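## 4. Setup and upkeep of the hand-held gripper

The packing task was collected with one hand-held gripper in one small room. In this section we describe how the gripper was set up, how the table was laid out for each episode, and how the finger pads were looked after. We give more detail than is usual because most of the episodes we had to discard in the pilot phase were lost to upkeep problems, and few of those problems showed up on the recording screen.

### 4.1 Gripper and camera

The gripper has two black angular fingers that close toward each other. Each finger carries a blue pad on its inner tip. The pads are the only part meant to touch the goods, and they wear faster than anything else on the tool. The finger frames are held by small screws whose silver caps can be reached from outside, so a finger can be taken off without opening the body of the gripper.

The camera sits behind the fingers and looks out over them. Its angle was fixed before the first episode and was not changed during collection. To check it, the operator holds the gripper in the jig supplied by the Furnbridge workshop and compares the live view with a stored reference view. Both blue pads must be visible with the fingers fully open. If one pad sits higher than the other in the view, the camera mount is loosened, squared and tightened again. We allowed a difference of up to 14 pixels between the two pad tips; past that, the policy trained in Section 6 began to close early on one side.

Finger opening is logged by the Nirora recorder along with the video. The zero point of the opening sensor drifts a little as the pads compress, so the operator closes the gripper fully and opens it fully at the start of every session. These two positions are written to the session header and used to rescale the opening values afterward.

### 4.2 Table and goods

The task is to move packaged snacks from a table into an open white box. The table is square and covered with a textured blue-gray cloth (Figure 3). We tried a bare tabletop first, but flat bags slid away when a finger pushed against their edge, and operators made up for this with quick scooping motions that a robot arm could not follow. The cloth holds the bags in place well enough for a slow pinch. It is pulled flat before each session and replaced if it no longer lies smooth.

The box stands on the far side of the table, with the goods in a loose pile in front of it. The set mixes bags of several sizes with small round jelly cups. These call for different grips: a cup is taken across its body with both pads level, while a bag is pinched at a corner or along a seam. We did not arrange the goods by type. Before each episode they were tipped out by hand and left as they fell, except that any item resting against the table edge was moved inward.

The rest of the room was left as it was, including the wall poster, the sofa and the shelf beside the table. We wanted the background to stay busy, as the Taipe and Farari test rooms were both furnished.

### 4.3 Pad care and replacement

The pads were wiped with a damp lint-free cloth after every 31 episodes and left to dry before the next one. Alcohol was used only for sticky residue — it hardens the surface over time. A pad was replaced when its edge lifted from the finger or when it failed a holding test, in which the gripper holds a sealed jelly cup by its sides for five seconds without visible slip.

Pads were always changed in pairs. A new pad next to a worn one pulls thin bags toward the new side, and the operator soon starts to correct for it without noticing. After a change, the screws were checked for tightness, the zero point was set again, and the camera view was compared with the reference. Under this routine a pair lasted roughly 100 episodes. The most common cause of early failure was dragging the pads along the rim of the box, and operators were told to lift each item clear of the rim before moving it inward.

**Figure 3.** Table layout for the packing task, seen from the gripper camera.

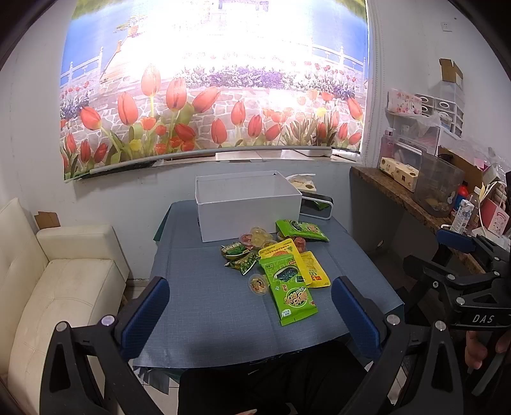

When should the opening sensor be set to zero again?

At the start of every session and after every pad change, by closing the gripper fully and then opening it fully before recording begins.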